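Progress report to the Grurnville Road Safety Fund
Tire and Brake Check Program, second period

The program inspected 249 vehicles between the start of the period and the end of November. Most were family cars and light trucks over ten years old. Inspections took place at the Riedl garage on weekday evenings, with the last car booked in at 7:30 p.m.

Of the vehicles inspected, 40 had at least one tire worn below the legal tread depth. Another 30 had brake pads that needed replacing before winter. Owners were given a written sheet and, where they qualified, a voucher toward parts. Uptake of the vouchers has been slower than we planned — many people put off booking the repair until the first snow.
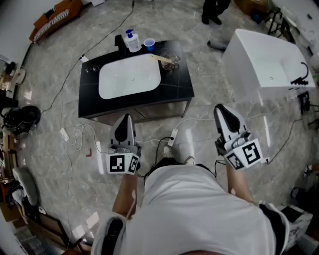
Magnus MacLeish took over scheduling from Silvan Marti partway through the period. Missed appointments dropped once reminder calls were moved to the day before. Silvan now handles parts orders with Rakard, our supplier. Two deliveries of brake rotors came late and we had to rebook the owners.

Spending is within budget except for shop supplies, which ran over because of the extra brake cleaner and gloves. We ask to move the unspent printing money to that line.

Next period we will offer 30 more evening spots and hold one session in Jotby, where there is no garage. We still need a portable lift for that and are getting quotes.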